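The Case for a Longer Condition Report

I bought a landscape last spring that was described as "minor wear consistent with age." The wear consistent with age included a hole. It had been patched from behind with what I believe is a piece of bicycle inner tube, and if you hold the canvas up to a window you can make out the shape of the patch, which is roundish and cheerful. I like the painting very much. I would have liked it at a lower price.

Anybody who buys old pictures at auction has a story like this, and most of us tell it too often. Mine came from MacBrayne, a perfectly decent house with a pleasant front desk and a catalog that runs to 226 lots. They took my call. The young man who answered said the report was "a guide only," in the tone people use for weather forecasts and restaurant wait times.

I have come to think the phrase "consistent with age" ought to be retired. Consistent with what age? I am 61, and there are people my age who run marathons and people my age who make a noise getting out of a Honda. A painting from 1890 may have hung in one dry parlor its whole life, or it may have spent forty years behind a furnace. The phrase covers both and commits to neither.

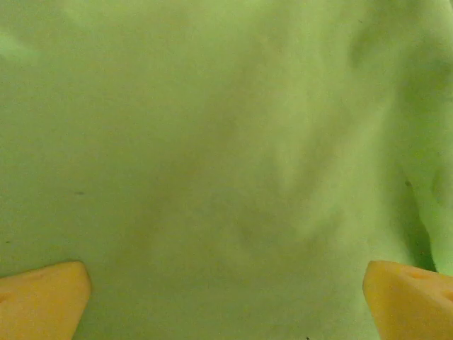
What the words are for

Defenders of the short report say that it was never meant to replace looking. You were supposed to come to the preview, put on your glasses, and turn the thing over. I have no quarrel with that, and when the preview was a twenty-minute drive away I did it. I carried a flashlight. I was probably a nuisance.

But the preview is now two hours on a Thursday in a building off an interstate, and most of the bidding comes in through Gridatus from people who are in their kitchens. The houses encouraged this. They like it. It brings in bidders from four time zones and they do not have to be given coffee. Having moved the whole business onto a screen, they have kept the report at the length it was when a buyer could walk across the room and check.

So we get a photograph of the front, sometimes a photograph of the back, and a sentence. If the sentence says "some restoration," you may find one filled chip in the frame, or you may find that the sheep are new.

Nuria Quintana, who restored pictures for a living until her hands gave out, used to write reports for a small house called Dostura, and hers ran a full page each. She noted old varnish, she noted where the stretcher had been replaced, and she noted when she didn't know something. She once wrote of a seascape, "The lower third troubles me." I bid on it. I knew what I was getting, and so did the person who beat me, who went to $3,780 with the lower third in plain view. 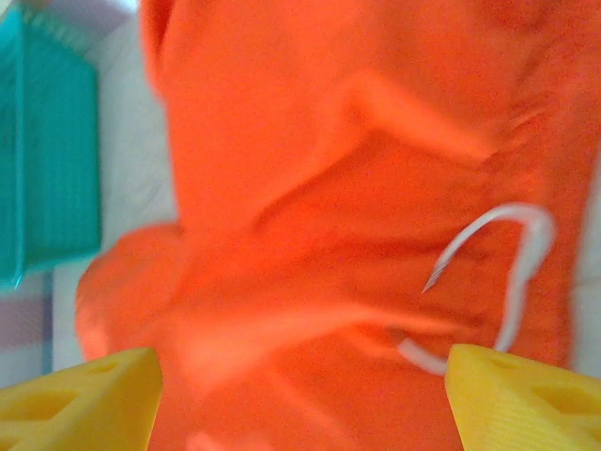
Her page is my answer to the usual worry, that candor scares off money. I suppose it scares off some. It also lets the rest of us bid like adults, without holding back a quarter of what we would pay as a private insurance fund against inner tubes. A house that tells me the bad news gets my full number. A house that doesn't gets my number minus whatever I can imagine, and after thirty years of this I can imagine a great deal.

The other objection is cost, and it is a fair one. A page takes time. A cataloger with a hundred prints of ducks to get through by Friday isn't going to be troubled by the lower third of anything. Fine. Let the ducks have their sentence. Anything estimated at over a thousand dollars should get a page from someone who has picked it up, looked at it under a black light, and signed a name at the bottom. I would settle for initials.

Livura, where I buy most of my frames, has started doing this in a small way, with a line for "back" and a line for "repairs" that has to be filled in. Last month one of the repair lines read "yes." I wrote to ask for more. They sent me a paragraph, promptly, and I passed on the frame and thanked them for it, and then bought the next one they listed.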